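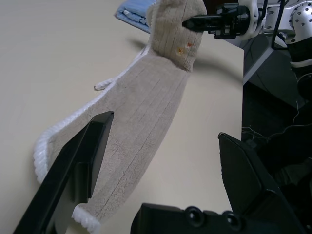 Why Do Some Towels Feel Fuzzy?

Pick up a towel and rub it between your fingers. Some towels feel rough. Some feel thin and flat, like a bed sheet. A microfiber towel feels fuzzy, almost like a stuffed animal. The fuzz is the part that does most of the work.

What is microfiber?

All cloth is made of fibers. A fiber is a long, thin thread, like a hair. Cotton fibers come from a plant. Wool fibers come from sheep. Microfiber is made in a factory, usually from two kinds of plastic called polyester and nylon.

"Micro" means very small. Each microfiber is much thinner than a hair from your head, so thin that it is hard to see just one by itself. To make a towel, a machine puts a huge number of them together into yarn, and the yarn is made into cloth.

What is the pile?

The fuzzy part of a towel is called the pile. Pile is made of tiny loops or ends of yarn that stand up from the cloth. A carpet has a pile too. So does velvet.

On some towels the pile has faint lines in it that run the long way. If you push your hand across the lines, the fuzz bends over and the color may look a little lighter or darker. The color has not changed. The light is hitting the fibers from a different side.

How does it soak up water?

Water likes to creep into small spaces. There are many tiny gaps between the fibers in a towel, and water gets pulled into them. A fuzzy towel has more gaps than a flat one, so it can usually hold more water.

The fibers pick up dust in much the same way. Bits of dust and crumbs get caught between them and stay there until the towel is washed.

What are the edges for?

If you cut a piece of cloth with scissors, the cut side starts to come apart. This is called fraying. To stop it, towel makers cover or sew the sides. The finished side is called the edging, or the border.

A border can be the same color as the towel or a different one. A white border on a tan towel is easy to see, and that helps when you fold. You can find the edges and line them up.

What about the tag?

Many towels have a small tag or loop at the side. A tag may tell you what the towel is made of and how to wash it. A loop can go over a hook, if it is big enough.

Do stains come out?

Sometimes. A stain is color that has stuck to the fibers. Tomato sauce and mustard can leave orange or yellow spots, even after a wash. A towel with a few small spots will still soak up water. Many families keep their spotted towels for wiping tables and floors.

Fabric softener is not good for microfiber. It leaves a coating on the fibers and fills in the gaps. High heat is a problem too, because the fibers are plastic and can be damaged.

Try it yourself

You will need a fuzzy towel, a flat cotton cloth of the same size, a measuring cup, a tray and some water. Ask a grown-up before you start.

1. Pour 100 milliliters of water onto the tray.
2. Lay the cotton cloth on the water. Count to 20, then lift it up by one end.
3. Pour what is left on the tray back into the cup. Write down the number.
4. Dry the tray and do the same thing with the fuzzy towel.

The cloth that left less water behind soaked up more. If both of them took all of it, start again with dry cloths and use more water.

Words to know

Fiber: a long, thin thread that cloth is made from.
Pile: the part of a cloth that stands up and feels fuzzy.
Fray: to come apart at the edge.
Edging: the finished side of a piece of cloth.

Written by Glenys Mahuika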